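Course: Introduction to Service Robotics
Handout 4, for the visit to the Janevski open lab (Wednesday)

Please read this handout before the visit and bring it with you. The first part is practical. The second part is the material we will discuss in class afterward.

## Practical points

- We meet at the main entrance of the Janevski building at 13:00. The door closes for groups when the demonstration starts.
- The group has 20 places. If you are not on the list, you can follow the recording next week.
- Bags stay in the lockers. Notebooks and pens are allowed in the lab.
- The demonstration takes place in two rooms. In the first room you will see the simulation on a large screen, in the second the real robot.

## What the lab will show

The lab develops a control program with the name Plitora. It is made for robots with two arms, and its purpose is to plan the movement of both arms together. Many older programs plan one arm first and then ask the second arm to stay out of the way. This is safe but slow, and it does not work well for tasks where one hand must hold something while the other hand takes something out.

The demonstration task is a simple one: the robot must take an object out of an open container and put it down on the table. The lab calls it the "cooler task". It was chosen because the walls of the container limit how the hand can come in. The fingers must enter from above, close on the object, and leave by almost the same path, without touching the lid.

In the simulation, the table has very little on it. The orange block lies at the bottom of the cooler, and a gray cube stands to the right of it. The lid is open and stands nearly upright, so a path from behind is not practical. Please look at the left hand in particular: its fingertips are already over the upper corner of the lid.
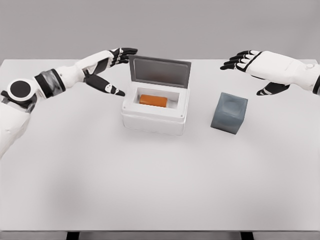 **Why does the lab run the task in simulation before the real robot does it?**

The team can test many starting positions in one evening, and a collision costs nothing. On the real robot, a broken finger means a repair and a pause in the work.

## Terms you need

*Reach*: the area where the hand can arrive with a useful direction of the palm. It is smaller than the area where the hand can only touch.

*Approach direction*: the line that the hand follows in the last part before the grasp. For an object in a box it is usually from above.

*Clearance*: the free distance between the robot and everything it must not touch. In Plitora this value is set by the user. In the first run of the demonstration it is 12 millimeters.

*Open-hand pose*: the position of the fingers before grasping. If the hand opens too wide, it may not fit between the walls.

## During the visit

Watch the real robot at least one time without writing. In the second run, make notes on these points: which arm moves first, where the movement becomes slower, and what the free arm does during the grasp. The guide will also change the clearance value, and you should compare the paths.

Questions are welcome after the second run. Questions about the project Wollimura, where the same arms are used for sorting glass, are better kept for the end, because this work is in another building.

## After the visit

Write one page about the difference between the simulated and the real grasp. Use at least two of the terms from this handout. Upload your text to the course folder before the next lecture. Drawings by hand are accepted if the labels can be read.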